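The Handles

The bonus for wearing the rig was two dollars an hour, and Darcy Sandhu had said yes before the man from Jolum got to the end of his sentence. She had a car payment. She was also the only one on the upper floor who could lift a Flovier lid without looking at it, and that was what they wanted.

"You just do your job," the man said. He was young and wore very clean boots. "Same as always, only with these."

He gave her the grippers, one for each hand. White plastic, two curved fingers apiece, a square of black blocks printed on the front like something you'd scan to see a menu.

"So I do my job the same as always," Darcy said, "without hands."

"Exactly," he said, and wrote something down.

The job was final touch. Units came up from the main floor of Scanlon Fixtures and somebody went over them: seat the fittings, run the rim, peel the film, feel for anything wrong. The feeling was most of it. Darcy found chips with the pad of her ring finger that the light box missed. Through the grippers she felt nothing but a kind of mush, as if she were shaking hands with a person in oven mitts. By the first break her forearms hurt in a place they hadn't hurt since she was new.

"It'll come," said the man from Jolum.

It did come, which annoyed her. By the end of January she could pinch the film by its corner and draw it back in one pull. She could turn a fitting a quarter turn and stop. What she couldn't do was find a chip, so she started taking the grippers off to check the rims, and the man asked her please not to, because it broke up the recording.

"Then you'll ship chips," she said.

"The model will pick that up."

"From what? I can't feel it with these on."

He said that was a really good point. He said that a lot. She noticed he never wrote those down.

There was a meeting in the break room with bagels. A vice president whose name tag said only MIVDEN GROUP stood in front of the soda machine and told them nobody was being replaced. The system would take over the dull parts and free them up for higher-value work. Ruiz from packing put up his hand and asked what the higher-value work was.

"That's something we'll be discovering together," the vice president said.

"Does it pay more?"

"Great question."

Ruiz took four bagels home.

On the wall by the stairs they hung a screen with a number on it, the count of good runs so far. A good run was one unit start to finish with no bare hands. People going down to lunch would read it out to her. It got to 3,683 and the man from Jolum brought a cake, chocolate, and asked Darcy to cut it. For a second she reached for the knife with her fingers stiff, thumb on one side and the rest pressed flat together on the other. She saw Ruiz see it.

"You got a little robot in you," he said.

"Shut up and hold your plate."

She thought about it in the car. Her mother had sewn collars for a company that moved away, and before it moved two men had come with a video camera and filmed her hands for a training tape. Her mother had been proud. She'd worn her good ring. Years afterward she would still bring it up, the day they filmed her, and she never once said what the tape was for, and Darcy had been grown before it crossed her mind to wonder.

The next morning there was a chip on the first unit. She knew it was there because she'd come in early and run the rim barehanded before anybody turned the equipment on. Low on the curve, small as a grain of rice. It would open up in a year under somebody's hot water.

The man from Jolum came up the stairs with his coffee. "Ready?"

She had 14 units on the sheet. She picked up the grippers, planted her feet, and did what she'd been shown. She drew the closed fingers along the rim, slow and even, right over the chip and on past it, and the machine behind her wrote down that this was how you did it.

"Beautiful," he said. "That's a clean one."

"Is it?" said Darcy.

He was already looking at the next line on the sheet. 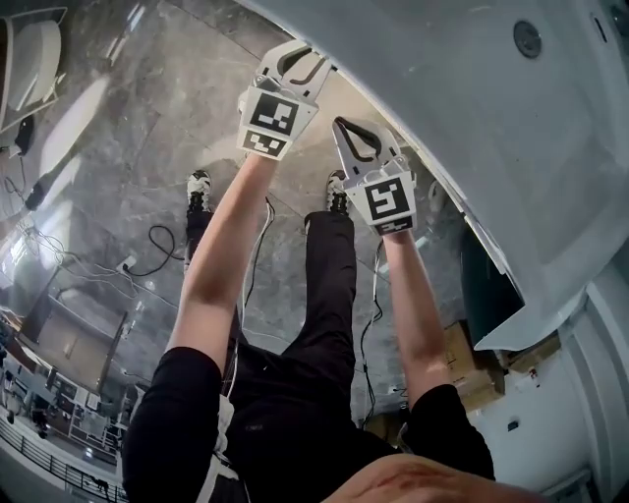 One gripper up near the white rim, the other lower, upper floor.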